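Household Area Inspection, Ground Floor
Unit: Onu, unit 18
Inspected by: Baldur Nørgaard
Reviewed by: Hjalti Zoëga
Date: 17th April
Form: Urkik home safety checklist, section 5 (floors, walkways, storage at floor level)

Ratings used: OK, Minor, Action. Minor items are to be cleared before the next visit. Action items are to be cleared before the room goes back into normal use.

5.1 Walkway from door to window, clear width
Rating: Action
Measured with a tape at the narrowest point. The form asks for a walkway wide enough for one person carrying a box in both hands. It is not met between the door and the first outlet. Same finding in March. Items were moved after that visit and have since come back to the same place.

5.2 Loose items on floor
Rating: Action
The floor is cluttered. Soft goods are the main concern, in particular anything with a loop or strap that can catch a foot. Straps should be tucked in or hung up. Bags go on hooks with the handles off the floor.

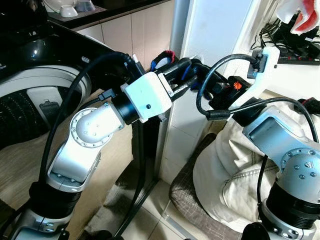 5.3 Items stacked against wall
Rating: Minor
Stacks to be kept below knee height unless they are on a shelf. One stack leaned when pushed lightly by hand. Heavier boxes go at the bottom. The Beltar storage boxes supplied with the unit have locking lids and may be stacked two high.

5.4 Outlets and extension cords
Rating: Minor
Outlet covers tight, no discoloration. One extension cord ran under a rug and was pulled out during the inspection. It has no damage to the jacket. Cords may run along the baseboard only, held with clips. Clips not yet fitted.

5.5 Rugs and mats
Rating: Minor
Backing on the small mat has worn smooth and it slides on the bare floor. Replace the mat or fit a grip pad. Large rug lies flat at all four corners.

5.6 Heating vent
Rating: OK
Vent cover in place and free of lint. Keep fabric and paper at least 18 inches away.

5.7 Floor surface
Rating: OK
No lifted edges or splinters. The scratch by the door noted in March has not gotten longer. No repair needed.

5.8 Shelving anchors
Rating: OK
Both wall anchors on the Plonier shelf were tested by hand and did not move. Screws snug. Top shelf to carry light items only.

5.9 Lighting at floor level
Rating: OK
Switch reachable from the doorway. About 5 seconds to full brightness, acceptable for this room.

5.10 Exit
Rating: OK
Door opens fully and latches. Nothing stored behind it at the time of the visit.

Comments from reviewer (H.Z.)
Agree with both Action ratings. 5.1 and 5.2 should be handled as one job: sort the floor items first, then measure the walkway again. I would not accept a second round of moving things to one side. Anything without a place on the shelf or in a box should leave the room.

On 5.4, the clips are in the supply closet, part 101. Fit them when the floor is clear.

On 5.5, order the grip pad. The mat is otherwise serviceable.

Inspector's reply (B.N.)
Noted. Mat rolled up and placed on the shelf until the pad arrives. Walkway to be measured again at the same point, marked with tape on the baseboard.

Open items: 5.1, 5.2, 5.3, 5.4, 5.5
Status: not released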